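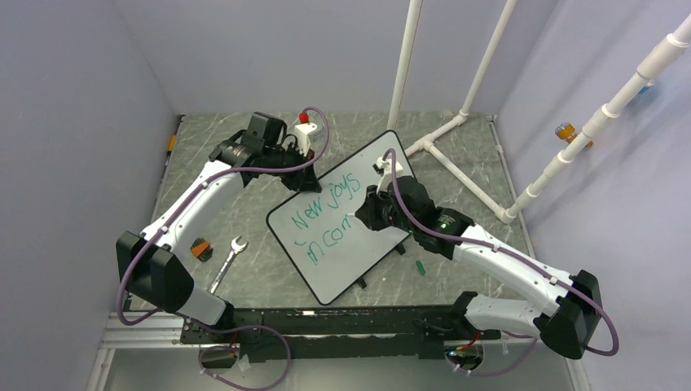 Subject: Re: [hiring-ops] Applicant tracking for small teams

On Monday a list member wrote:

> We are a company of 200 and have outgrown the shared
> spreadsheet. Down to Momilano and Clollen. Momilano's demo
> was lovely, Clollen's was mostly a man looking for the right
> browser tab. Has anyone moved real data into either one?
> Also, does the resume parsing work, or is that a thing they
> say?

We went with Clollen in August, so take this as the view from inside the boat.

Moving the data was the bad part. We had some 3,000 old applicants sitting in Mundus, which will let you export anything you like as long as you like it in one enormous file with the notes stripped out. The notes do exist. You get them by opening a ticket and waiting, and then they arrive as a separate file with different ID numbers. Ask for both before you give notice. We asked after, and the replies got noticeably slower.

Resume parsing: it's a thing they say, and it also sort of works. Plain one-column resumes go in fine. Two columns and you will meet a candidate whose last name is Skills. We have the recruiters check name, email and phone on every new record and leave the rest alone, and that has been enough.

What I'd look at harder than the demo is the rejection emails. Clollen ships with the automatic one turned on and set to go out the moment you change the stage. One of our hiring managers was tidying up his pipeline over lunch and turned down 3 people we had already invited to final interviews. 2 of them were very gracious. Put a delay on it the first day; it's under Stages, then Messages, then a gray arrow that doesn't look like a button.

I can't speak to Momilano beyond the trial. It was prettier, and the interview scheduling was better than what we have now, but they wanted to charge per hiring manager, and we have hiring managers the way other offices have mice.

Our sister office in Teixeira still uses the spreadsheet and fills jobs faster than we do. I've stopped bringing this up in meetings.

Happy to send my field mapping off list if you want it. It's ugly but it imports.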